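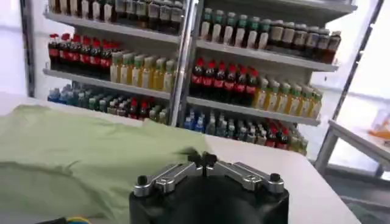
Week 6: Facing, Blocking and Keeping a Drinks Shelf Honest
Store Operations Basics, handout to go with Friday's session
Raed Rawashdeh

OK, so last week I ran out of time and rushed through the part on bottled drinks, and a lot of you came up to me afterward with the same three or four questions. I've written it all out properly. Read it before the practical, and bring it with you, because I'm going to ask you to fill in the margins.

First, the words. A "facing" is one product showing its front at the shelf edge. If you have four bottles of the same juice side by side, that's four facings, and it doesn't matter how many are lined up behind them. A "block" is a group of facings of the same thing, kept together. People mix these up all the time (I did for my whole first year at Grallness, and my manager let me!), so please get them straight now.

Why small bottles get a session to themselves
Small plastic bottles are light, they tip, and they're easy to put back in the wrong spot. A shopper picks up a water, changes their mind, grabs a cola and leaves the water where the cola was. Do that a few times in an afternoon and your shelf is a mess, even though nothing has sold out.

Color does most of the work
Your customer is reading caps and labels from several steps away, long before they can read a brand name. Red caps and red labels together say cola. A run of yellow juice with green caps next to them makes a really clear edge, and you can spot a stray bottle right away. Compare that with a mixed shelf, where you might have blue-capped water, then green bottles, then clear ones, then a few red caps at the end. It's full, it's in rows, and it still takes your eye longer to sort out. I'm not saying mixed shelves are wrong - sometimes you just have more products than shelf - but check them more often.

Watch out for cap colors that repeat, too. Green caps can turn up on more than one drink, so look at the label as well before you move anything.

Facing up, the way I do it
Start at the top left and work across, then drop down a shelf. Pull each bottle forward to the edge, turn the label out, and close any gap in the row. Older dates go in front. If a bottle is in the wrong block, take it out and set it on your worktable, and rehome all the strays at the end. Running back and forth with one bottle at a time will eat your whole shift.

Keep a soft cloth on the table and wipe sticky bottles as you find them. Syrup spreads!

Check that the shelf is level before you blame anybody's stocking. Round bottles will creep on a slope, and you'll be straightening the same row every hour.

For the practical
You'll work in pairs, 45 minutes, one bay each pair. Use the Godoy layout sheet, the one with code 241 in the corner. The Curitberg sheet is for cans and won't match. Draw your bay before you touch it, mark every block by cap color, then face it up and draw it again. Hand in both drawings with your names on them.

Reading for next time: the Ravport chapter on end displays. Skip the section on pricing, we'll do that in April.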